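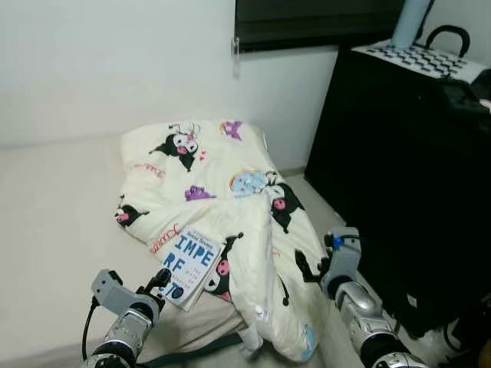
Marit Overgaard
Maintainer, Skornley bedding notes

Skornley: a collection of notes on unmade beds and the things left on them

README, last edited 2019-11-05

What is in here

186 short text records, one per bed. Each record says what kind of cover was on the mattress, what state it was in, and what was lying on top. The records were written in small bedrooms with one mattress each, plain walls where we could get them.

I took this over in June from the Homalico project, which had a longer README and bigger claims. It said the notes would show "how people really tidy." I doubt it. A record tells you how a blanket lay at one moment. It does not tell you who slept there or whether the bed ever got made.

Fields

record_id: a number, no meaning beyond order of entry
cover_type: blanket, quilt, sheet, throw, other
cover_state: flat, folded, bunched, hanging
print: free text
items_on_top: free text, separated by semicolons
remarks: free text, often blank

Sample record

cover_type: blanket
cover_state: bunched; hanging
print: cream, cartoon characters, small red hearts, red cursive lettering
items_on_top: paperback, white cover, blue lettering, title IMPERFETTO
remarks: corner over front edge of mattress; book lying at an angle

Things to be careful about

"Bunched" and "folded" overlap badly. A blanket doubled over on itself into a lump is both, and the early writers picked whichever they liked. I have gone with bunched unless you can find a clean edge. If your work depends on the difference, re-label it yourself.

Prints are a mess. Cartoon covers get a line like "characters, black and white" in one record and a full paragraph in the next. Do not count characters from the print field. Half of them are lost in the folds anyway, and the writers knew that when they wrote the entry.

Book titles are copied as far as they could be read. Nothing has been looked up, and authors were left out on purpose. Please don't "correct" foreign titles to English ones – we had a helpful person do that once and it took 5 evenings to undo.

White tags and turned-back bits of fabric look the same from above. Leave them out or write "tag or fold."

What it is not good for

Sleep research, laundry advice, or guessing anyone's age from a cartoon blanket. Wonex listed the notes under "household habits" with 2,000 records. I don't know where that number came from. The file has 186 and always has.

Known problems

Eight records have no cover_type. Two look like the same bed entered twice, but the remarks differ, so both stay until someone can show me they match.

Changes

Moved "hanging" out of remarks and into cover_state. Dropped the tidiness score, which two people could never agree on. Semicolons replace commas in items_on_top, though I expect I missed a few.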